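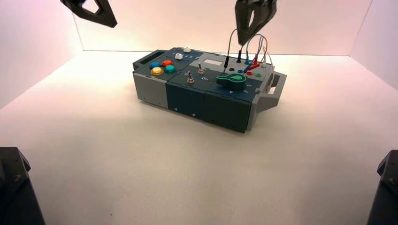 Leads, cords and cables: what we learned from the winter check

Lerley Tool Library newsletter, August 31, 2020

The winter check is finished. Every item in the library that has a cord, a lead or a detachable cable has been over the bench, 244 of them in all, and most are back on the shelves. If you have been waiting on the tile saw or the larger of the wet and dry vacuums, both can be booked again.

We normally do this in March, when things go quiet after the summer holidays. This year the library was closed to borrowers in March and the check was put off until Kyrylo Symonenko could get into the workshop on his own. He did the lot in the back half of winter, mostly in the evenings, and Magdolna Vass kept the records and rang people about anything overdue.

The faults were nearly all of the same kind. Motors and switches were in decent shape. What had failed, or was close to it, was the cord: a sheath pulled out of its plug, a flat spot where something heavy had sat on it, a cut from a shovel or a blade. Extension leads were the worst. Of the long 25-metre leads, a good few had to have an end cut off and a new plug fitted, and they will come back to you a bit shorter than the label says until we get new labels printed.

Plugs and who fits them

A reminder that borrowers must not repair cords themselves, even if they are handy and mean well. We found one plug on a hedge trimmer that had been replaced at home, fairly neatly, with the earth left off. The trimmer has been withdrawn. In this state the work has to be done by a licensed person, and ours is Kyrylo. If a cord gets damaged while you have it, tie a knot of ribbon or a strip of rag around the plug, put it back in the tub and tell us at the counter. You won't be charged for an honest cut. You may be charged if it comes back taped up and we find it later.

Coiling

A lot of the damage comes from wrapping a cord around the tool or around an elbow. Wrapping puts a twist in at every turn, always in the same direction, and after a season of that the conductors inside start to travel. You will have seen leads that have gone lumpy and corkscrewed. They don't recover.

The method we use is the one stagehands use. Hold the plug end in your left hand. Make the first loop in the ordinary way, then turn your right wrist under for the next one so the loop goes in behind itself. Alternate those two until you reach the end. The coil lies flat, and when you throw it out along the ground it runs without kinks. It takes a few goes to get the feel of it. Faraji Makori, who did sound for a touring theatre company before he moved to Lerley, has offered to show anyone who asks while they are waiting at the pick-up window. Left-handers swap hands.

Fasten the coil with the hook and loop strap that is attached to the lead. Please don't tie the coil off with the lead's own tail. Please don't use cable ties either – they have to be cut off, and the side cutters don't always stop at the tie.

Short leads and sets

Short leads are harder to look after than long ones. Test leads, battery charger clips, the jumper leads for the automotive kit and the small cables that go with the moisture meters all tend to end up as a knot in the bottom of a box. We tried zip bags and they split. We tried hanging them on nails, which was fine for a month and then bent everything at the same point.

What has worked is a strip of timber with slots sawn into it, wide enough for the wire and too narrow for the connector. Leads hang straight down from their ends, colours grouped together. Fedir Stelmakh made the first one from a length of fence paling and has since made two better ones out of hardwood offcuts. If you have a home workshop it is an hour's job. Space the slots about a finger apart, sand the edges properly and mount it high enough that the longest lead clears the bench.

For lending, each multimeter now goes out with its leads in a flat tin. Unplug them from the meter before you put them away. Look at the probe tips and at the place where the wire enters the handle, and if you can see any metal or a coloured core where there shouldn't be any, don't use the set. Swap it at the counter. Lead sets are cheap enough that we keep spares.

Outdoors

Most cords are damaged outdoors, and most of that is avoidable. Run the lead behind you when you are mowing or trimming. Keep joins up off wet grass. Don't run a lead under a rug, through a closed door or through a window that someone might shut.

Unroll the whole reel before you plug in anything that draws a lot of current, such as the heater, the pressure washer or the big chipper. A lead left wound on its drum can't shed heat and the insulation softens from the inside. We had one reel this winter that had fused into a solid lump. It was thrown out, and the person who borrowed it was very good about it.

Wipe leads down with a damp cloth and a little dish soap before you return them. Paint, bitumen and two-stroke mix should come off the same day. If the stain has set, leave it for us; solvents will take the printing off the sheath, and we need the printing to know what rating it is.

Tags

Every checked item has a new tag with the date and Kyrylo's initials. The colour has changed from the last round. If you borrow something and the tag is missing or still the old colour, bring it back before you use it. Tags do get torn off in car boots, so it isn't always a sign that something was missed, but we would like to see it either way.

Private leads can be checked as well. A number of you have asked. Kyrylo will do up to 2 items per member, by appointment, and we ask for a gold coin to cover the tags. Please bring the item clean and coiled, with your name on it. He can't take anything that is hard-wired or anything that belongs to a business.

Things we are after

We are short of heavy-duty hook and loop strap, the wide sort. If your work throws out offcuts, we can use any length longer than a forearm. Flat tins with hinged lids are also wanted, and one more plastic tub with a lid to match those on the lower shelves.

The library now has over 1,000 members and the cord shelf gets used more than any other, so a bit of care at your end makes a real difference to what is there when the next person comes in. The instruction cards have been rewritten with all of this on them in shorter form. Valentyna Tkachuk did the drawings, including a very clear set for the coiling. A card goes out with every lead. Bring it back with the lead if you can, or keep it on the shed wall and tell us so we can print another.

Bookings are still by phone or through the website, with collection from the side window. Returns go in the tubs under the awning, cords on top.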